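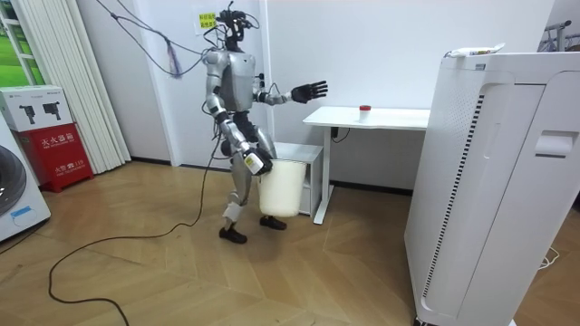 Light herringbone floor with white plastic bucket.

Tillgate Neutral Floor Cleaner, Concentrate, 2-Liter Bottle

This website uses cookies to remember your cart and language setting. By continuing to browse you accept our use of cookies. Accept / Settings

Tillgate Neutral is a low-foam liquid concentrate for routine damp mopping of sealed wood, laminate, vinyl plank and wood-look tile. It contains no wax, oil or polish and leaves no film when mixed at the stated rate. It is made by Kaneko and sold in North America by Zetport.

The product is meant for light soil: dust, shoe marks, dried drink spills and the gray haze left by soap-based cleaners. It is not a stripper. Old polish, paint and adhesive need a different product and should be dealt with first.

Mixing

Add 50 ml to one full bucket of cool or lukewarm water. The cap is marked on the inside at the 50 ml line. Fill the bucket first, then add the concentrate. Hot water gives no better result and can soften some factory finishes. Do not mix with bleach, vinegar or ammonia.

For haze removal, use a double dose once, then return to the normal rate. Repeated use at the double dose will leave streaks on dark floors.

Use

Sweep or vacuum before mopping. Grit carried by a wet mop causes most of the fine scratches seen on satin finishes. Wring the mop until it no longer drips and work in line with the planks. On herringbone and chevron layouts no single direction follows every plank, so work in short overlapping passes toward the door and change the water when it turns cloudy.

Standing liquid should be taken up with a dry cloth before it reaches the seams. Sealed wood will take brief contact with water, but the cut ends of short planks are less well protected than the faces, and a herringbone floor has many more of them than a straight-laid one.

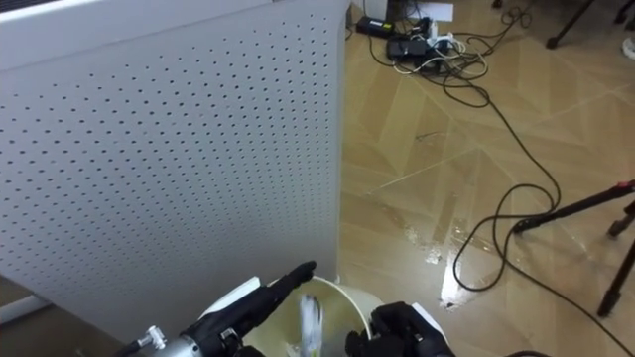

Tile bodies are not harmed by water, although cement grout will hold dirty solution and dry darker. Wipe grout lines with clean water where this has happened. Rinsing is otherwise not needed.

Coverage

One bottle treats 1,452 square feet at the haze removal rate. Coverage at the normal rate depends on mop type and how often the water is changed, and we do not publish a figure for it.

Technical data

Form: clear liquid, pale yellow
Odor: faint, no added scent
pH in solution: neutral
Foam: low, suitable for auto scrubbers
Storage: upright, above freezing and below 86 °F
Container: 2-liter bottle with measuring cap

Not for use on

Unsealed or oiled wood, waxed cork, raw concrete. Test a hidden spot on any floor finished in place.

The cap was changed in April. Earlier bottles have a plain cap and need a separate measure. Edton caps fit both types and are listed under spare parts.

Data sheet prepared by Reiko Hirose. Dilution tests by Shinji Nishimura. Last revised Monday, May 3, 2021.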